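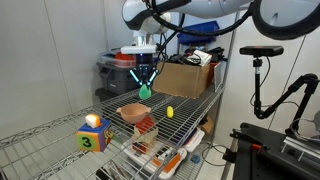
I spent yesterday morning at Pralley being beaten at a job most toddlers could do. The little automation firm on the Ďurica estate has opened its workshop for August, and for three hours a day anyone can walk in and drive a robot arm by remote control. My job was to move small things on and off a wire shelf, and I can tell you that a little green thing held between two fingers with glowing blue-green edges feels a very long way from a pinkish-orange bowl when your own hand is on a controller across the room! There was a toy cube with a number 3 on it at the corner of the shelf too, and I gave that a wide berth.

It's more than a bit of fun, mind you. Every go is recorded, and the firm uses the good ones to teach the arm to do the same job by itself. They're after 80 clean runs of each task before they let it try alone. Drahomíra Jurčo, who looks after the sessions, told me they had 50 for the bowl job when I arrived (I'm sorry to say I added none).

"People rush the last bit," she said. "They get it over the bowl and let go too high. Then we'd be teaching it to throw."

Guilty. My first two tries were exactly that. On the third I slowed right down, remembered to turn the wrist before lowering it, and got a polite nod from Remigiusz Wasilewska, who had been at the next desk sorting recordings into keep and bin. Mine still went in the bin, for wobbling.

There's a second way of doing it, where you take hold of the arm and push it through the movement yourself. I found that much easier, though it's heavier on the shoulders than you'd think, and Drahomíra says they only use it for the bigger, simpler moves.

Sessions run from ten until one and they're free, but do book, as there are only 3 places in each. The door is round the back, past the Flolico unit, and parking is hopeless after half nine.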